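Teaching a gripper to fold: what our demonstrations did and didn't give us
Saturday, October 20, 2018
By Kerttu Räsänen and Sepehr Babaei
14 shares | 3 comments

Our group took on the folding task for the Layug project. The plan was to collect examples of a person folding clothes with a hand-held gripper, train a model on them and see whether it could predict the next movement. The course notes make this sound like the easy part of the work. We don't agree, and most of this report is about why.

How we collected

We worked in bedrooms at home instead of the lab, as the project outline asked for ordinary places with ordinary mess. Each of us held the gripper, squeezed it to close the fingers and folded one item at a time on a bed. The camera rides on the gripper, so it sees what the fingers see and very little of the person. Niilo Honkanen kept the log. We aimed for 225 demonstrations and kept 68 after checking.

That is a poor return. Some were thrown out for blurry video, some for lost tracking, and a fair number because the person gave up and used their free hand. The outline doesn't say whether a free hand is allowed. We decided it wasn't, but only after the second session, so the first batch is stricter on paper than it was in practice.

Dark cloth was the one we argued about most. Joni Lindqvist thought the camera would lose the edges of anything navy or black, and that we should stick to light colours. We kept the dark items in. With navy cloth on a blue and white striped comforter, the outline of the bundle is clear enough to a person, but the folds inside it are soft and low in contrast. Whether a model can use them is another matter.

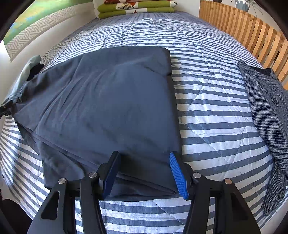

What the model learned

Less than we hoped. We held back 30 demonstrations for testing and trained on the remaining 38. The model was decent at guessing when the fingers should close. It was bad at guessing where, and worse again on a bed it hadn't seen in training.

We are also not sure the first result means much. People tend to close the gripper at a similar point in every fold, so a simple timer might have scored nearly as well. We should have run that comparison and didn't.

If we did it again

Write the rules down before the first session. Use more beds and fewer repeats on each. Have two people check every recording - Niilo did it alone, and his standards shifted as he got tired, which he says himself.

We would also question the claim in our own proposal that more data would fix this. It might. Nothing we collected shows it.

3 comments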